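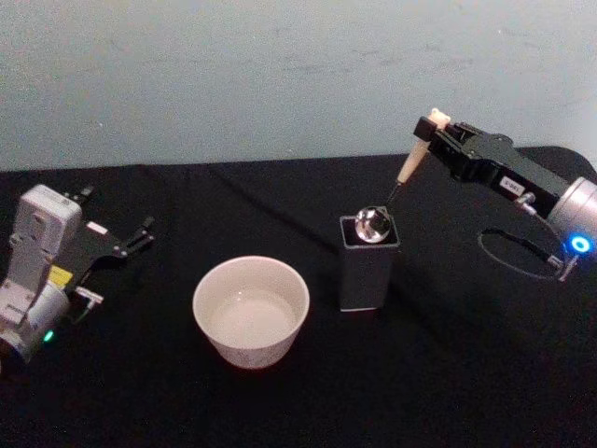
Second stop: the tableware rooms at Trekum

9/27/21

After the long walk over from the parking lot (wear real shoes, people!) we finally got into the part of the Trekum open day I'd been waiting for. I'm a bowl person. I have too many already and I went anyway.

The white round one on the black cloth was my favorite thing all day. Nearly straight sides that flare just a little, a plain rim, no pattern at all. I do like a bowl that doesn't try too hard – and against that black it looked so crisp that I went straight home and dug out an old dark tablecloth. Mine has worse creases.

The guide told us they carry 2,434 pieces across all the ranges, and the kilns at the Skornham site can turn out 3,000 in a good week. I asked which line sells best and she said Veres, the speckled one, which surprised me, but then my sister owns the whole set, so what do I know.

Lunch was soup and a roll in the canteen, fine, a bit salty. Then the seconds shop! It's in the old packing shed, cash or card, and you wrap your own stuff in newspaper. I came out with four side plates and a Clokdale jug with a wonky handle and paid $33 for the lot. The line went right out the door by two, so go before lunch if you can.

They're doing another open day in April. Parking is free but the lower field gets muddy, so try for the top one by the gate.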